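Netell round metal canister, 7 months in

I bought this back in April when my old cookie tin finally rusted through at the seam, and I've been meaning to write it up ever since.

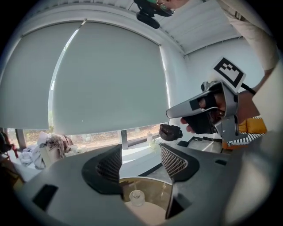 So, first off, I love the color inside. It's a warm brassy tone with a bit of a shine, and it makes even a sad little jar of cloves look like something from a nice shop! I mostly use mine to corral small glass jars (the short-necked kind I save from everything, my husband has given up complaining) and it's great for that. They don't tip over when I pull the whole thing off the shelf, and I can get my hand in without knocking the rest around.

Cleaning is easy enough, warm water and a soft cloth. Don't use the scrubby side of the sponge. I did it once near the rim and there's a dull patch now that bugs me every single morning.

What I don't love: it's loud. Glass on metal at 6 a.m. is no fun, so I cut a circle of felt for the bottom of my second one and that helped a lot. Also $12 shipping for one canister?? I ended up ordering 2 just to feel better about it.

I had a Sima tin before this and it was cheaper, but the lid never fit right. Four stars from me, and I'd buy it again in the smaller size.

Liesbeth Aerts, January 2020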